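Speaker notes: Keeping a stock of dried beans for seed
January
By Erdal Güler

Print this page | E-mail this page

Notes for the evening session at Leltwood, start 7.30. Slides are numbered in the margin of my own copy only. Pause where marked.

Opening. Introduce myself and Hülya Tokgöz, who ran the germination trays. The collection at Leltwood holds 379 lines of climbing and dwarf bean. Most came in as small packets with a name and a year. A few came in with neither.

Purpose of the talk: how long a bean keeps, what shortens its life, and how we decide when a line has to be grown again. Fungal disease is left to Thongchai Sitthichai, who speaks after the break.

Moisture first. A bean taken from a pod that rattles still holds too much water for sealing. It should shatter under a hammer. If it squashes, keep drying. Spread in a single layer on mesh, out of direct sun, and turn daily. Do not use an oven. Even a low setting is uneven across the shelf and the embryo is damaged well before the coat shows it.

Silica gel works. Use equal weights of gel and seed in a closed tub, change the gel when the indicator turns, and stop when the hammer test passes. Over-dried beans go hard and take up water slowly. They are usually alive, and a nick in the coat opposite the scar will start them.

(Pause. Pass round the two jars.)

Temperature second. A cool cupboard is acceptable for working stock. Reserve stock goes in the freezer, and only after drying, as ice forming in damp tissue kills it. Let the jar come to room temperature before opening. People forget this one and then wonder why the labels have curled.

Containers. Glass with a rubber ring, or laminated foil heat-sealed twice. Paper envelopes are fine inside the jar and useless on their own. Thin plastic bags let water vapour through over a season. We moved the whole of the Dodport material out of bags for that reason and it took most of a winter.

Weevils. Small round holes mean the adults have already left. Freezing dry seed for a fortnight deals with whatever is still inside. Inspect every incoming packet on a tray with a lip, away from the store – the store door stays shut while this is done.

Testing. Hülya uses rolled damp paper, nine days, kept warm, and counts only normal seedlings. A root with no shoot is a failure. Below our threshold the line goes on the regrowth list for the coming season. Small lots are tested with fewer seeds and the result is treated with suspicion.

Regrowth. Beans mostly pollinate themselves, but bees do cross them, runner beans far more than French. Our French beans are separated by a tall crop or by distance. Runners are caged, one line per cage. Take seed from as many plants as the row allows and never from the single best one. Selecting hard for vigour is how the Kahraman bean lost its striped pod at another site.

Labels. Pencil on card inside the jar, printed tape outside. Ink fades and marker rubs off the foil. The accession number goes on both, the name on the inside card only. Names get changed and the number does not.

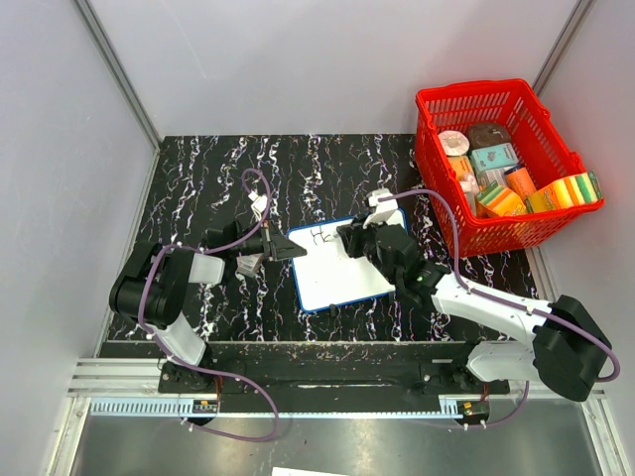 Numbers are never reused. When a line is lost, its number stays in the register with the date of the last failed test. Doğukan Şimşekoğlu found two cases in the old Wendavero lists where a dead line's number had been given to a new arrival, and sorting that out meant growing both from every jar we had.

Duplicates. Each line should be held at a second site, 300 seeds where the harvest allows. The duplicate is sealed and not drawn on for requests. If the home stock fails, the duplicate is grown, and half the new crop goes back.

Likely questions. Old shop packets: test ten before sowing the rest. Vacuum sealing: fine for beans, little gain over a full jar. Peas: same method, slightly quicker to dry.

Close. Seed request forms are on the side table, returned to Volkan Yüksel before the end of the month.

Print this page | E-mail this page

Recent items
Bean rust and what to burn – Thongchai Sitthichai
Building a cage for runner beans
Wendavero lists: corrections to the register
Reading a silica gel indicator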